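The Sump Pump Pitch
By Oksana Stetsiuk
November

The flyer came through every mail slot on our side of the hill, and if you own a house with a basement you have probably read it. A company called Birkico will come out, look at your walls, and tell you what it would cost to never have a damp basement again. The inspection is free. I had mine done, and I have been grumbling ever since, so the editor asked me to grumble in print.

I should say that my basement is damp. It was damp when we bought the house and the sellers said so, which I appreciated. There is a white crust on the north wall up to knee height, and after a long rain the corner behind the furnace turns dark. We keep things on shelves. In 18 years we have lost one rug and a box of Christmas lights.

The Birkico man was polite and wore paper covers over his shoes. He put a meter against the wall and showed me the number, 64, and shook his head at it. I asked what the number was a percentage of. He said it was a relative scale. I asked relative to what, and he said a dry wall would read much lower. I would like to have seen him put it on a dry wall. We have one upstairs.

Then came the binder. The full package is a trench cut around the inside of the footing, drain pipe, a sump pit, a pump, a second pump in case the first one quits, and plastic sheeting over the walls so you never have to look at them again. The sheeting has a brand name, Zilau, and as far as I could learn from the binder it is thick white plastic. The warranty is for the life of the house. It covers water coming up through the floor along the trench. It doesn't cover water through the walls, window wells, pipe openings, or "surface conditions," and I would have guessed those were most of the ways water gets in.

There was a discount if I signed before he left. I have bought a roof, two furnaces and a lot of windows in my life, and I have never once been sorry that I let that kind of discount walk out the door.

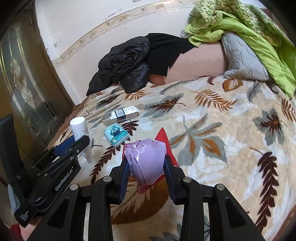
What should you check before paying for an interior drain system?

Start with the gutters and the slope of the soil against the house. If the downspouts empty next to the foundation, put extensions on them and wait through a few good storms before you decide on anything bigger.

That was the advice of the second person I called, who runs a one-truck outfit named Goel and charges for a visit. I paid the fee gladly. The visit took most of a morning, nearly all of it outdoors. The Birkico man had never gone around the back. If he had, he would have seen that the downspout on the north corner ends over a flower bed, and that the bed tilts toward the house. I dug that bed myself, so I can't complain about whoever did it.

I now have an extension on the downspout and a good deal of new dirt packed against the wall. It cost me less than dinner out for the family, plus a sore back. Whether it works I can't tell you yet. We have had one decent rain and the corner stayed light, but one rain proves very little and I'm not going to put the rug back.

Some houses do need the trench. If you get standing water, or the floor weeps in the middle, dirt and downspouts won't save you. The family at the bottom of Sumow Lane had theirs put in after the spring flood and they are happy with it. They got three bids, though, and the high one was double the low one for what sounded to me like the same pipe.

So get the free inspection if you like. Ask what the meter reads on a wall you know is dry. Ask for the warranty on paper and read the part about what it leaves out. And go look at your downspouts while it's raining, with a hood up, before anybody opens a binder on your kitchen table.

Last updated in November

Comments

hillsidedeb: Same meter, same head shake. I asked him to try the garage wall and he said the battery was low.

R.P.: We had the package put in 15 years ago by a different company and have not had a drop since. Expensive, yes. I would do it again.

Tomato Ted: Does the Goel guy do crawl spaces?

Oksana S.: Ted, I didn't ask. The number is on the board at the hardware store.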